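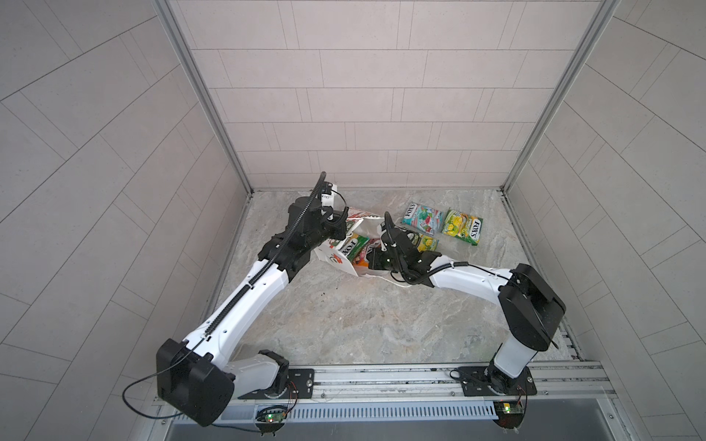 Andiscombe packing floor, staff meeting, Wednesday, 2:30 p.m., upstairs break room
Present: Nest Parry (chair), Gijs Vanhove, Ikechukwu Bashir, Elis Parri (minutes)
Apologies: Rhydian Lougher, on the late shift

1. Last meeting
Agreed as written, once Ikechukwu's name had been spelled right. Sorry again, Ikechukwu!

2. Gift bag packing
Gijs told us the Bevan order stands at 1,402 bags, and 173 of those have gone through the new cell so far. It is slower than a good pair of hands, and he was happy to say so, but it can keep plodding along through lunch.
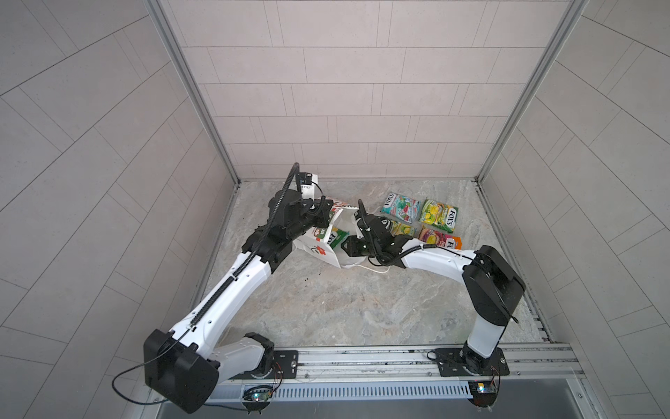 Nest wanted it written down, plainly, that no one's hours are being cut, and that the three people coming off the bench will move to checking and ribbon work at the same rate of pay.

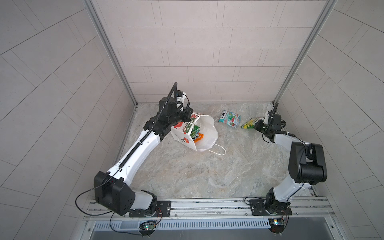 Who clears a jam when Gijs is at lunch?
The shift lead does, after pressing stop, and anyone else should please leave it alone until they have been shown how.

3. Training
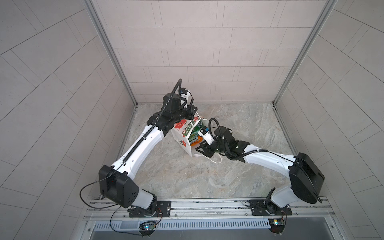
Ikechukwu would like everyone to have a morning with the cell before July, and he is glad to sit with anyone who feels nervous about it (several of us do, and there's no shame in that). He will begin with how a bag is held, with one gripper at the top corner and the other coming in from the opposite side, and then go on to what a checker should look for. Rhydian had sent a note asking for the late shift to get the same training, and we all agreed.

Action: Ikechukwu to put up a sign-up sheet. Gijs to ask Ceretex about a second stop button.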